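My new handheld has landed!

After nearly 200 hours on my old handheld console, the left stick gave up on me, so I finally splurged on the Lekum. I've had it two weeks and I'm completely hooked – even the startup chime makes me grin.
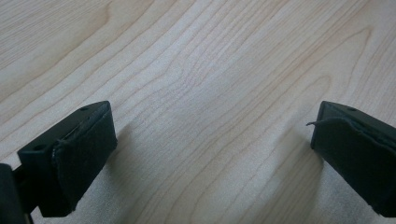 First impressions

It's lighter than I expected, and the colours on the screen are gorgeous. Setup took one coffee. My first download was Protcombe, a racing game set in 1968 with the best engine noises I've ever heard. 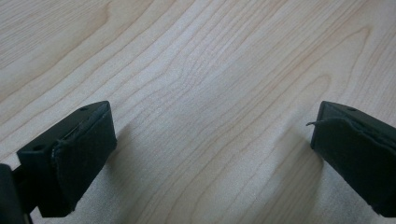

Protcombe's rally stages are my favourite bit. The corners come at you fast and the rumble tells you exactly when the back wheels let go. Stage 2 is all sand dunes, with ripples that bend and bunch together like the wavy grain in a pale wooden tabletop, and I've spun out on every one of them. My mate Eglė Koppel sits at 2742 points on our leaderboard. I'm coming for her!
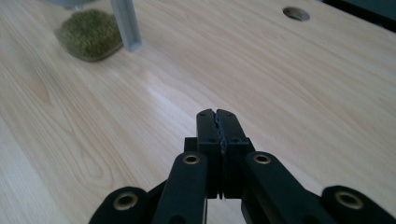 Blond wood, long flowing grain.

Battery life is fine, the speakers are great, and Cabrera is next on my list when it comes out in November.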